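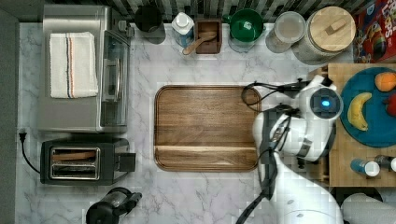 Counter with serving tray, toaster oven and two-slot toaster, seen from overhead.

FOR IMMEDIATE RELEASE
OTBY, June 15, 2018

Stutham Issues Revised Counter Layout Guide for Small Kitchens

Stutham, the kitchen planning firm based in Otby, has released the second edition of its Counter Layout Guide. The guide covers the placement of small appliances, food containers and wood boards on household counters. It replaces the edition published in December and was prepared with Shevchuk, a maker of kitchen woodenware.

The revised text drops the earlier system of fixed zones. Layouts are now planned from the back edge of the counter forward. Jars, canisters, bowls and utensil boxes stand in a single row against the backsplash. Heating appliances are grouped at one end, and the center is kept for a tray or board. The top of a toaster oven is listed as a warm surface - folded towels should be moved before the oven is switched on.

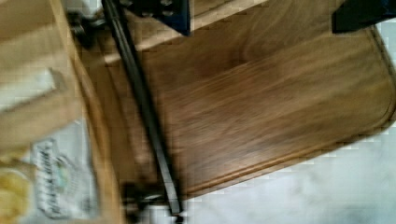
Section 2 deals with cutting boards. Boards with a recessed border groove are recommended for fruit and cooked meat, and the groove should be brushed out along its full length after washing. Boards are to be dried on edge and oiled along the grain. Shevchuk supplied the care instructions and a table of oiling intervals by wood type.

A further section covers fixtures attached to cabinets. Paper towel holders are treated in detail, including vertical holders mounted on a side panel. The guide specifies clearance for a full roll, the position of the support arm and the type of backing needed behind thin panels. Dark bronze finishes should be cleaned with a soft damp cloth only. Abrasive pads are excluded.
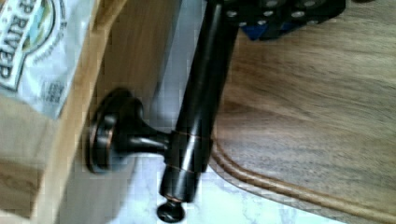 Dark bronze paper towel holder, side-mounted on a wood cabinet.

The section also includes a drilling template, drawn at full size by Unex.

The first edition was distributed to 3,706 households. Registered holders of that edition will receive the new one by mail at no charge. Other copies can be ordered from the Stutham office in Otby - trade orders are handled separately by Shevchuk.

END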